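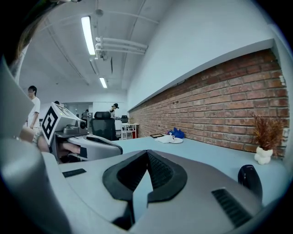

Milagros Vidal
Weekend diarist, the Durkley Pages

23 August 2025

Slept terribly, woke up at five with the swimming pool already in my head. I've been back at it since February and I still get nervous before a long one, which is silly at my age, but there you go. Ate half a banana standing at the sink and couldn't find my good goggles (they were in the bread bin, don't ask me).

The plan was 70 lengths. I'd told Danica 70 on Thursday and she wrote it on her hand, so there was no getting out of it. We got the lane by the wall, the one with the loose tile that scrapes your toes when you turn, and for the first 20 minutes I was grumpy and stiff and thinking mostly about toast. Then somewhere past halfway my shoulders let go and it was lovely! I forgot to be cross. I did lose count once and had to shout over to Danica, who had me at two fewer than I thought, so I took her number and swam the extra.

My breathing is still the weak spot. I'm fine to the left and hopeless to the right, I lift my whole head up like a seal. Senad says to practice with one goggle in the water and one out, so I did four lengths like that and swallowed a good bit of the pool.

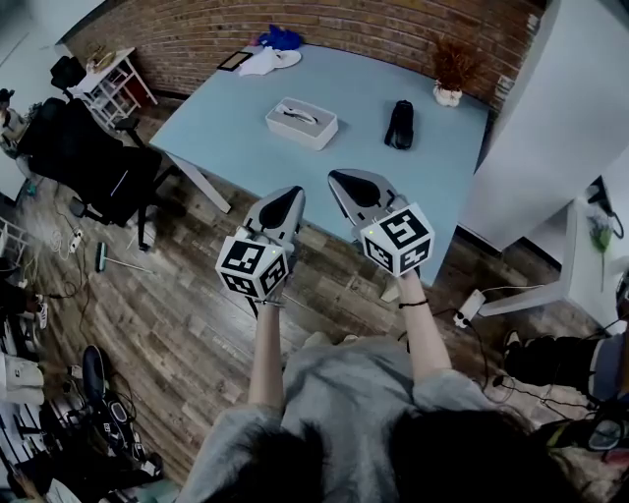 Tissues on the blue table.

Nose ran all afternoon, as it always does after chlorine. Darius swears by a nose clip and keeps offering me his spare one, and I keep saying no thank you because it has been in his nose. I might buy my own. They had them at Flandska last time I looked, next to the earplugs, and I came home with a swim cap I didn't need instead. It's orange. It makes me look like a traffic cone but at least Danica can find me.

Made a huge pan of rice and eggs when I got in, ate it straight out of the pan with the radio on, then lay on the rug and read the same page of my book over and over.

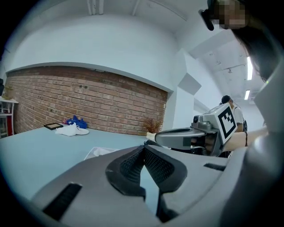 3 min read

Signed up for the lake swim after dinner. There, it's in writing! It's the short course at Fudia, and I was number 308 on the list, with Krešimir a few places above me (he told me he wasn't going to bother this year, the liar). I've never swum anywhere I couldn't see the bottom. Danica says you just look at the buoy and sing something. I only know the words to Christmas songs, so Christmas songs it is.

Arms like wet string now. Towel is still in the bag, must hang it up before bed.

Contact | © The Durkley Pages | Back to top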